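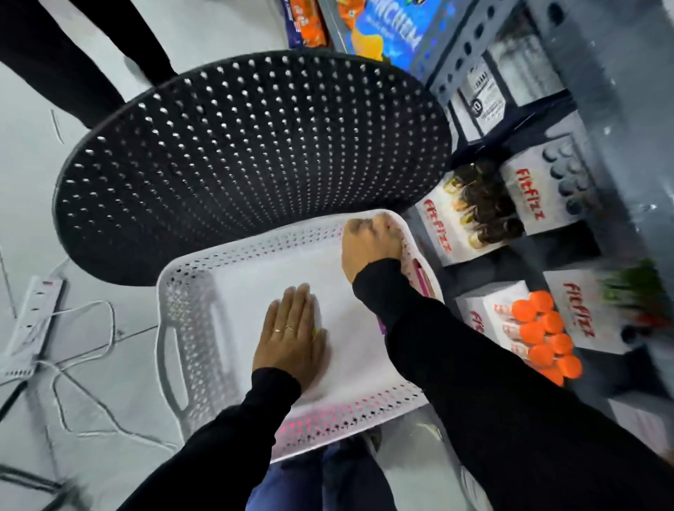 Basket at the snack and drink shelving, Skarside stockroom.

Subject: Re: [restock] Pick assignments after the Lornix changeover
Date: October 28, 2026

On the basket question from the Trenis site:

> We switch to Lornix in two weeks. Does it change what pickers
> do at the shelf, or only how the list reaches them? Our people
> have been told both.

At Skarside, mostly the second. Picking is still by hand into a basket. Lornix reads the stock counts, builds the list and sets the shelf order. Before April the shift lead did that on paper, 36 lines to a sheet.

Changes for staff:

The lead no longer assigns aisles. That took the first part of every shift and is now spent on exceptions: short counts, damaged cartons, wrong shelf labels.

Pickers cannot reorder a list. Experienced people dislike this, and on mixed shelves (snack packets above, bottles below) they have a point. We asked for a manual override and got one, limited to 7 lines per list.

Pick rate is logged per person by default. We turned that off before go-live and log per shift. Settle this with your staff before you switch, in writing.

Headcount is the same. One evening post moved to receiving, with retraining paid.

The Isaksson label printers needed new firmware above 1,000 item codes. Check yours first.

I can post our override settings if they are of use.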